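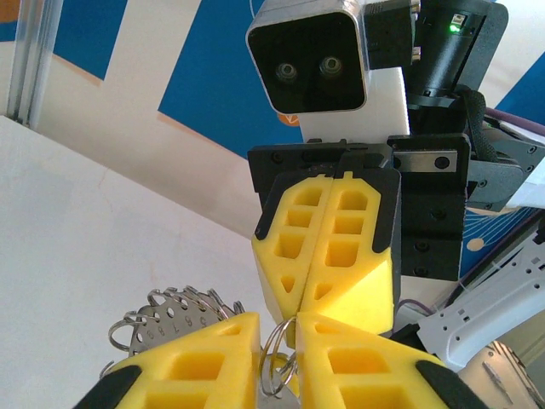

By the Stinia workshop desk | February | 2 min read

So the budget sheet for the two-arm bench is finally done, and I have feelings about it! I went in thinking the arms would eat everything. They do eat a lot (around 60 percent), but the line I keep coming back to is finger pads. Split rings are fiddly little things, and I had put down one spare set of yellow fingers for the whole year. One! I've bumped that up and added a row for rubber trim.

The Eralier quote came in with 37 lines, and cables were on there twice - worth reading yours to the bottom. Masri wants a deposit before they'll hold a stereo camera, so that moves to this quarter. I'm leaving the second bench until we've lived with this one a while.

If you're planning something similar, send me your parts list and I'll swap you mine.

Related items
Leasing or buying: our Zorka numbers
What we spend on spare cables
Planning bench space for 2 arms

Contact the newsletter desk | © Stinia | Back to top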